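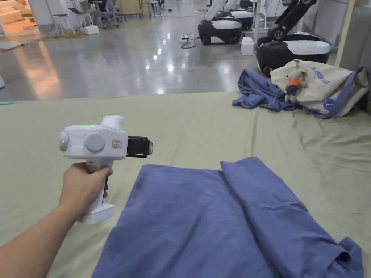

**Jesska:** Does the Lumex hand-held gripper kit need its own computer to record, or can I start with just what's in the box?

**Elis**
You can start with just the box! Mine saved onto its own card for the first 3 weeks and I only hooked up a laptop when I wanted to look through the clips (the viewer is kinda slow, fair warning). Paid $1487 with the spare battery and I'd buy it again for laundry folding stuff.

**Sadao Furukawa**
Same as Elis. Get the bigger card though, and update the firmware first. The September one fixed my dropouts.

**Cai**
following, want one too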